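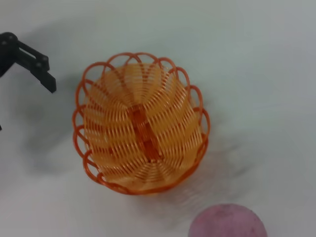
*Figure 1. Wrist camera view of the work surface: gripper, woven basket and pink ball.*

## 4. Equipment plan and budget

Prepared by Feven Admasu and Nahuel Arancibia, February 28, 2026

### 4.1 Scope

The section covers equipment for the second half of the Coden project. The arm and its mount belong to the department and are not costed. Only parts that wear out, parts we lack, and test objects are listed.

### 4.2 Gripper parts

The linkage finger in Figure 1 ends in a squared-off tip. For the basket task, the tip has to pass close to a looped rim, and a wide tip is more likely to catch a loop. We plan to order 2 sets of narrower fingertips from Redia. One set will be fitted and the other kept as a spare. Delivery is quoted at 14 days.

Pivot screws will be bought as a single pack. Kiros Wako checked the thread size against the drawing -- the parts list in our first report was wrong on this point.

### 4.3 Test objects

| Item | Source | Priority |
|---|---|---|
| Woven plastic baskets | Local store | High |
| Balls, mixed sizes | Local store | High |
| Matte table cover, dark | Wolde | Medium |
| Diffuse lamp | Wolde | Medium |

The dark cover is for comparison runs against the white tabletop. Soft shadows fall on both sides of the basket in Figure 1, and our color threshold is sensitive to them. The lamp should be tried before the cover, as it leaves the background unchanged.

### 4.4 Budget

Test objects take 33 percent of the remaining funds. Fingertips and screws take over half. The balance is held for shipping. A force sensor from Morari was considered and dropped on cost; Letay Kassa will ask in May if the department can lend one.

### 4.5 Open items

- Written quote from Redia -- requested, not yet received
- Lamp mount dimensions (Eyerusalem Fikre)
- Approval for store purchases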